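Filed under: Short Stories / Near Enough Now

The flyer said OPEN HOUSE, COME TEACH A ROBOT, and under that, in smaller type, REFRESHMENTS. I'm not proud of which line got me on the bus.

My sister was supposed to come. She works nights at the Sikasance bottling plant and she texted me at the stop to say she was lying on her kitchen floor and planned to stay there, so I went by myself, eleven stops out to Berrada, where I hadn't been since my tooth. Number 1691 was a regular house door between a key shop and a place that sold wedding shoes. Somebody had taped up a paper sign that said TIKADICO, with an arrow pointing at the ceiling.

I'd been picturing a showroom! Chrome, a turntable, a lady with a headset. What I got was a stairwell that smelled like floor cleaner and then a room with curtains, like anybody's room, and a table with a tablecloth on it, and fruit. I thought the fruit was the refreshments. I had a tomato halfway to my mouth when a young man in a gray sweater said, very gently, "Ma'am, that's the task."

So I put the task back.

There were six of us visitors. We stood with our coats on while the young man explained that the robot, which was called Clolter, wasn't here. It lived in another building. It couldn't pick up an orange yet, not so you'd trust it, and the way it was going to learn was by studying a whole lot of people picking up oranges. They'd done 878 rounds so far and they wanted 3000 by June. A man with a bicycle helmet under his arm asked if that meant the demonstration was us. The young man thought about it and said yes, kind of.

I loved that. The man with the helmet did not, and he left.

You hold the thing by the handle and squeeze, and two blue fingers come together out in front of you. That's all it is — salad tongs, if salad tongs had gone to college. Somebody else takes a second one. Then between the two of you, you move the fruit off the plate, or onto the plate, or from one spot on the cloth to another, depending what the girl with the clipboard calls out. No grabbing with your free hand, and if you drop one, you just keep going. She said that twice. Apparently people stop and apologize to the fruit.

My partner was an older woman who had done this before, I could tell from how she stood. She picked up her gripper the way my mother used to pick up an iron. "Don't chase the little ones," she told me. "Take a big orange first, get your nerve."

I've worked a register for 18 years. I have handled more produce than a raccoon. And I could not, for the life of me, get that orange! It rolled. It went sideways. I pinched it too high and it squirted out from under me and knocked a cherry tomato into the next county, and my partner never even looked up, she just reached over and moved her own orange along, slow as a barge. I could hear the clipboard girl's pen going. My neck was hot. I was sure that somewhere across town Clolter would open up my round one day and learn to be terrible.

Then I looked at the tablecloth. I'd been so busy with the fruit I hadn't read it. It had hearts on it, and writing that curved around the hearts, and what the writing said was "Turn off worry."

I laughed so loud the young man came over to see if something had broken.

And after that, I don't know, my hand quit trying so hard. I squeezed about as much as you'd squeeze a kid's fingers crossing a street. I got the orange. I got another one. I got something small and green that I couldn't name and something dark and wrinkly that looked like it had been through a divorce, and my partner said "mm-hm," and the girl called out the next thing, and we did that too. There was a round painting of persimmons standing at the back of the table and I remember thinking, well, at least I don't have to move those.

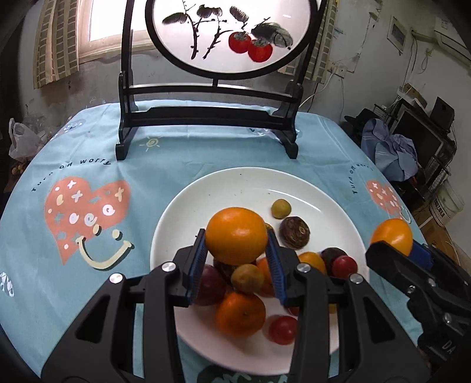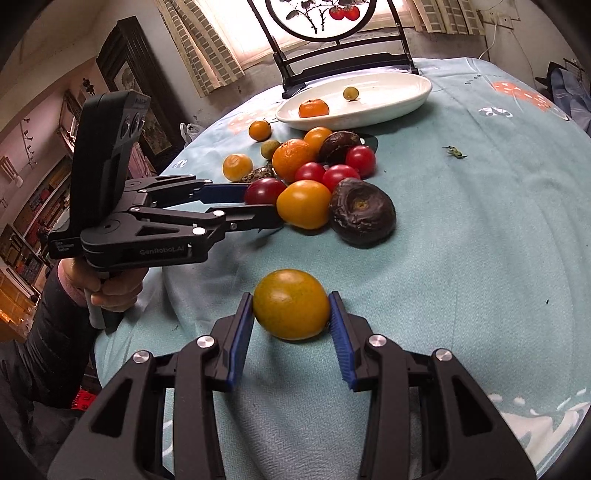 Word count: 878

We did four rounds. When the girl finally said we could rest, I didn't want to give my gripper back, and I stood there opening and closing it at nothing like a lobster.

"Can I ask you," I said to my partner, "how many of these have you done?"

She was rubbing her wrist. "This is my third time out here. My husband had hands like that, at the end. Couldn't hold a cup." She nodded at the grippers. "I figure if it learns off me, it learns to go slow."

I said I was sorry. She said it was a while ago, and did I know the refreshments were in the hall?

They were in the hall! Crackers, a thermos of tea, and a bowl of oranges with a note saying THESE ARE OK TO EAT. The young man asked if I'd write something in the visitors' book, so I wrote the date, 24 November 2023, and then I couldn't think what to put. The person before me had written "Interesting." The person before that had drawn a very good bicycle. I put "Please let Clolter know the first one wasn't my best," and my phone number, in case there were more rounds.

On the bus I peeled one of the oranges and noticed I was doing it with just the two fingers and a thumb, slow, holding the rest of my hand out of the way. The boy across the aisle was watching me. I went even slower — he looked like he might be picking it up.

My sister called when I was two stops from home and wanted to know was there food.

More from Short Stories | Write to the editors | © Near Enough Now, all stories remain with their authors | Back to top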